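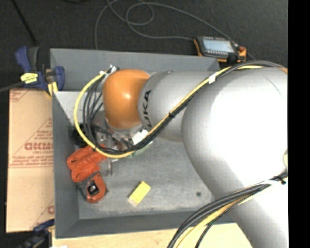
Where to Spend Your Money in Praltard This October

Every fall we get letters asking whether Praltard is still worth the drive for shopping, now that the big department store has become a trampoline park. It is, as long as you wear decent shoes and accept that the parking was laid out by someone with a grudge against cars. We spent a long day there with an empty trunk and came home with a full one, so consider what follows tested at our own expense.

Start at Olmedo Arcade, the covered passage off the main square. It was built for ladies in gloves and now mostly serves people looking for the restroom, but the shops have held up nicely. The hat store is still the hat store. The luggage place has been having a closing sale for as long as we've been writing this newsletter, and we have stopped sending condolences. Go for the stationery shop at the far end, where you can buy a very good notebook and then be too intimidated to write in it. Doors open at 10, although the shoe repair counter treats this as a suggestion.

Hotbridge Outlets is a short ride out on the 72 bus, and it's the other kind of shopping altogether. There are 83 stores, a fountain that plays show tunes, and a map that appears to have been drawn before any of it was built. Prices are lower than in town if you pick carefully. Kitchenware is the strong suit: we found heavy saucepans for less than we'd once paid for a light one, and a whole wall of mismatched lids for the gambler in your family. Sweaters were decent. The sunglasses were cheap and looked it. Skip the "designer row" unless you enjoy seeing a belt marked down from a price it was never going to fetch.

A word on strategy. Hotbridge is shaped like a horseshoe, and the crowd goes in at the left and shuffles around in a clump. Go in on the right. You'll have the housewares end to yourself for the first hour, and when you meet the clump coming the other way you can nod at it kindly and go get lunch.

About lunch. The food court at Hotbridge has a noodle stand that's better than it needs to be and a pretzel counter that knows exactly what it's doing with that fan. If you can hold out, ride back to town and eat at the market hall instead, where the soup is hot and the chairs are attached to nothing.

Oma is the market hall's best stall for gifts, and the hardest to find, being tucked behind the cheese. It sells table linens, wooden spoons, candles, and small ceramic birds with disappointed faces. We went in for napkins. We left with napkins and 2 birds. They now sit on our windowsill judging the napkins. Gift wrapping is free and takes a while, so don't start the process if you have a bus to catch.

Returns, for those who shop in haste: Olmedo shops mostly give store credit, Hotbridge depends entirely on which store you're in, and Oma will take things back but will look a little like the birds while doing it. Keep your receipts in one pocket. We kept ours in four, and spent the ride home patting ourselves down.

Bring a tote bag. The arcade charges for paper ones, and the handles give up somewhere near the fountain.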